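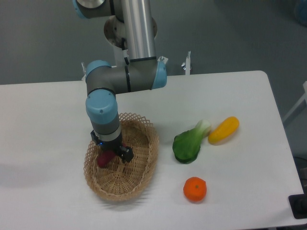

Irley Opens Its Play Market With Woven Baskets and Toy Vegetables

IRLEY, October 10, 2025. Hi, I'm Ese Akpan, and I run Gekier, a little toy shop that has spent far too many evenings lately arguing about pretend vegetables. Today I get to tell you what came of it. We're launching the Play Market, a range of toy produce and woven baskets for kids who like to run a shop, pack a picnic or just haul things from one end of the living room to the other (mine do all of it before breakfast).

Let me start with the basket, since it's my favorite. It's wicker, it's oval, and it has an open lattice rim where the strips cross over each other. I wanted the kind of basket my grandmother took to market, only small enough for a four-year-old to carry without whacking a sibling. The first samples we looked at were deep and narrow, and the kids at our play mornings kept losing things down in the bottom and tipping the whole lot out on the rug. So we went wider and lower, and now they can see what they've bought!

Then there's the produce. The bok choy was the one I fought for. Most play food sets I grew up with had a carrot, an apple and a slice of pizza, and that was dinner. At our house we eat a lot of greens, and I wanted a leafy one with a pale stalk that looks like something from the bottom drawer of the fridge. Next to it there's a bright yellow squash, stem end and all, which one of our younger testers has been calling a banana since the summer. I've stopped correcting her. There's an orange tangerine too, with a tiny dimpled navel on top that every single child sticks a fingertip on. And there's a dark red root. We call it a beet on the price list, my mother says it's a radish, and you're welcome to sell it as either one at your own stall.

The Play Market range has 30 pieces of produce in all, and you can buy them one at a time. That was a big thing for me. I know what it's like to lose the one good tangerine under the car seat and find out you'd have to buy the entire set again. If you want a ready-made bundle, there's a market basket with a mixed handful already in it, and you can swap pieces at the counter if your kid has strong feelings about squash. They often do.

We tried everything out at play mornings in Irley, with 57 families coming through over the season. Thank you, all of you! I learned more from those mornings than from any catalog. I learned that sorting by color is fun for ages and putting away is fun for a very short time, unless you make it part of the game. So our tip, printed on the basket tag, is to call cleanup "restocking." One kid reads out the order, the other one fills the basket: beet first, greens next, tangerine on top so it doesn't get squashed. Works on my two, most days.

The woven baskets come to us through Ratanaporn, who have been wonderfully patient with my emails about the rim. (I sent a lot of emails about the rim.) Gekport is handling deliveries for anyone who can't make it into the shop, and we've put together more than 200 orders' worth of stock so that we don't run dry in the first week like we did with the tea sets. I still hear about the tea sets.

You can come and play before you buy. Starting today there's a low white table set up at the front of the shop with a basket and plenty of produce on it, and you don't need to book. Kids can stay as long as they like, and there's coffee for whoever brought them. Schools, daycares and libraries can ask me for a loan box, which goes out for 2 weeks at a time. I'd love to hear what your group does with it, especially if they come up with a game we haven't seen.

A winter batch is planned for December, with more root vegetables and a bigger basket for older kids. I've been promised a leek.

Press contact: Ese Akpan, Gekier, Irley. Review baskets are available on request, and I'm happy to chat by phone or at the shop most mornings once the school run is done.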